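Notebook, Tuesday. Two-arm bench, planner and grasp state

Picking up where I left off on the self-collision margin.
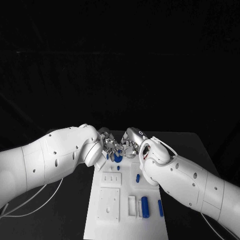
I still don't believe the clearance numbers. The planner reports 14 mm between the two hands at the closest point of the handover, and it reports that same 14 mm whether I run with the fine finger meshes or with the capsule approximation. Those two should not agree. Either the capsules are being used both times and the flag does nothing, or the distance query stops at the palm and never looks at the fingers. I-hsuan Lui thinks it's the second. I have no opinion yet, only suspicion.

Went through the Skokis config loader before lunch. The mesh flag is read, stored, and then overwritten by the defaults from the arm description, which gets loaded later. So it was the first one, or at least partly. Swapped the load order. Reported clearance is now different on every run, even from the same start pose, and I like that less than the wrong constant. Same seed, same goal, same board. Something is being sampled that I didn't ask to have sampled.

Left it and looked at grasp state.

The grasp classifier (the one from the Midar branch) says "held" for the disc as soon as the fingers close past a threshold. That's a statement about joint angles. It says nothing about the disc. I asked for a held/not held signal that uses motor current too and was told the current version is "good enough in practice," which I would like to see written down next to some practice. Ran 60 closes with no part between the fingers at all. The classifier said "held" on 14 of them. The release notes talk about 1,000 simulated grasps and don't say whether any of those were empty. I'd bet none were.

For now I've put a crude current check after the classifier and made the sequence stop if the two disagree. It stops a lot. Fine. I would sooner restart it by hand than have the second hand plan a move around a part that isn't there.

Perception. Blue parts on a white board against a black backdrop is about as kind as a segmentation problem gets, so I'm not impressed that the mask looks good. The trouble is in pose. Cylinders are symmetric about the long axis and the estimator picks a roll angle anyway, a new one each time, with high confidence. Downstream, the planner takes that roll seriously and twists the wrist to match it. Possibly this is the thing being sampled, see above. If the roll jumps between calls, the goal jumps too, and then of course the clearance moves.

Checked: logged the goal pose on repeated calls with the arms parked. Roll wanders all over. Position is steady. So "same goal" up there was wrong, my mistake, I compared positions only.

Fix for now is to clamp roll to zero for anything tagged as a cylinder. I-hsuan wants a proper symmetry field in the part file, and she's right, but the part file is shared with the Durkel setup and I don't want to break their parser over this.

After the clamp, from logged goals, no arms moving: clearance repeats to the last digit. With the fine meshes it's less than the capsules gave, and that goes the wrong way. Capsules are supposed to be fatter than the thing they cover. Somebody fitted them to the palm and let the fingertips stick out the end — need to plot them over the mesh before I accuse anyone.

Speed stays capped at 70 percent until that's done. Rostami's timing target can wait.

To do
Plot capsules over finger meshes, both hands, fully curled and fully open
Rerun the 60 empty closes with the current check on, log both signals
Ask who owns the default load order, and whether it was on purpose
Symmetry field: draft it, send to Durkel before merging
Find out if the cables are in the collision model (I'm fairly sure they aren't)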